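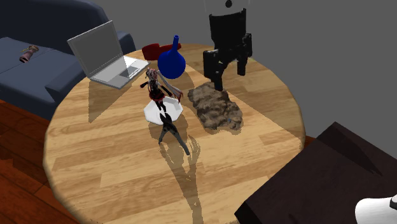
Skalmont College of Furniture and Interiors
Wood in the Home: Lecture 3
Movement, Moisture and the Solid Top
Handout revised January 2020

Students should read this handout before the lecture and bring it to the workshop session that follows. It replaces the earlier handout on the same subject, which should no longer be used.

1. Wood and water

Wood takes in moisture from damp air and gives it up to dry air. It continues to do so long after the tree has been felled, and it does so in finished furniture as well as in rough boards. The amount of water held in a piece of timber is called its moisture content and is given as a percentage of the weight of the same piece when fully dry.

Freshly felled timber may hold more than its own dry weight in water. Part of this lies free in the hollows of the cells and part is bound in the cell walls. The free water leaves first, and its loss makes the wood lighter but hardly changes its size. Shrinkage begins in earnest once the cell walls themselves start to dry. The stage between the two is known as the fibre saturation point.

Timber left long enough in a room of steady temperature and humidity will settle at a moisture content that suits that room. The aim of drying and storage is to bring boards close to this level before they are cut to size.

2. Direction of movement

Wood doesn't move equally in all directions. Movement along the grain is so small that furniture makers usually ignore it. Movement across the grain is considerable, and is greater in the direction of the growth rings (tangential) than at right angles to them (radial). In many common species the tangential figure is close to twice the radial one.

Boards cut so that the rings meet the face at a steep angle are called quarter-sawn. They stay flatter and change less in width. Boards cut so that the rings run nearly level with the face are called plain-sawn or flat-sawn. They are cheaper to produce, give wider boards from the same log, and are more inclined to cup.

3. Worked calculation

A first estimate of the change in width may be made as follows:

change in width = width of the top x movement per 1% change in moisture content x change in moisture content

Take a top 1358 mm wide, measured across the grain, made from flat-sawn boards. Assume a movement of 0.2% of width for each 1% change in moisture content, and a change of 3% between winter and summer.

1358 x 0.002 x 3 = 8.1 mm

The top will therefore be a little over 8 mm wider in its dampest season than in its driest. A fixing that holds both edges firmly can't allow this, and either the fixing or the wood will give way. Students should repeat the calculation with a change of 2% and note the result in the margin.

For a round top the greatest movement is found on the diameter that lies across the grain. The diameter along the grain stays almost the same, and a top turned or cut as a true circle will become very slightly oval as the seasons change.

4. Fixing the top to the base

The following methods are accepted in coursework:

Buttons: small blocks screwed to the underside of the top, with a tongue that slides in a groove in the rail.
Slotted screws: round-head screws in slots cut across the grain, with washers. The centre screw may be fixed.
Expansion plates: metal plates with a slot on one side, let into the rail.

Glue is not accepted between a solid top and a rail that runs across its grain.

5. Finish

No ordinary finish stops movement. Varnish slows the passage of moisture a good deal, oil and wax much less. Both faces of a solid top should receive the same number of coats, as a top sealed on one face only may take up moisture unevenly and cup.

6. Workshop task

Each student will be given two sample strips from the Kaufmann timber store, one quarter-sawn and one flat-sawn. Measure both to the nearest 0.1 mm, place them in the Zita humidity cabinet for 20 days, and measure again. Record the results on the Gramosik sheet and keep a copy. Completed sheets are used again in the June assessment.

Reading for next week: the section on veneers and sheet materials in the module reader. Students who missed Lecture 2 should collect the notes on log conversion from the department office.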